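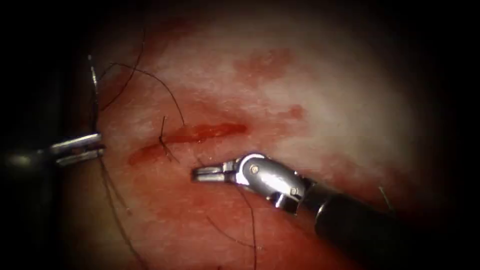

Schnitt im Gewebe mit Nahtknoten, links im Bild das Instrument mit den silbernen Backen.

06.01.2024 – Clirkcombe, Feed-Ranking für Kurzvideos

Stand: Der neue Kandidatengenerator läuft seit gestern Abend auf dem Testmandanten. Nahom hat den Index neu gebaut, 3.000 Clips, alle unter einer Minute. Nach dem Dublettenfilter bleiben 1.801 übrig. Der Rest sind fast durchweg Reuploads von anderen Plattformen, teils gespiegelt, teils mit abgeschnittenem Wasserzeichen.

Filter: Perceptual Hash auf Keyframes, Schwelle 5 Bit Abstand. Bei 13 Bit fallen Clips zusammen, die nur denselben Ton benutzen und ein ähnliches Standbild haben. Audio-Fingerprint deshalb vorerst getrennt führen und nicht in den Score einrechnen. Rasa hält die Schwelle für zu streng bei Hochkant-Zuschnitten. Prüfen.

Problem: Wiedergabezeit als Signal kippt bei sehr kurzen Clips. Die Schleife zählt jeden Durchlauf neu, damit steht ein Vier-Sekunden-Clip nach kurzer Zeit ganz oben. Callum hat auf zwei Durchläufe gedeckelt, Branch liegt bei Jolwood im Review. Offen ist, ob der Deckel pro Sitzung oder pro Nutzer gilt. Im Code steht Sitzung, in der Spezifikation Nutzer.

Tranbridge-Schnittstelle: liefert Zeitstempel ohne Zeitzone. Habe im Importer UTC gesetzt. Gadisa fragt dort nach, bis dahin keine Auswertung nach Tageszeit.

Teilen-Button: Variante B (rechts unten) verdeckt bei kleinen Displays die zweite Zeile der Bildunterschrift. Araceli hat zwei Screens abgelegt, Ordner Dudek/ui. Variante A bleibt Standard.

Offen:
– Hash-Lauf mit 8 Bit wiederholen, nur Hochkant
– Deckel klären (Callum)
– Löschanfragen: Index wird erst beim Neubau bereinigt, Clip bleibt so lange auffindbar. Muss vor der April-Version weg
– Logrotation auf dem Testknoten, Platte wieder fast voll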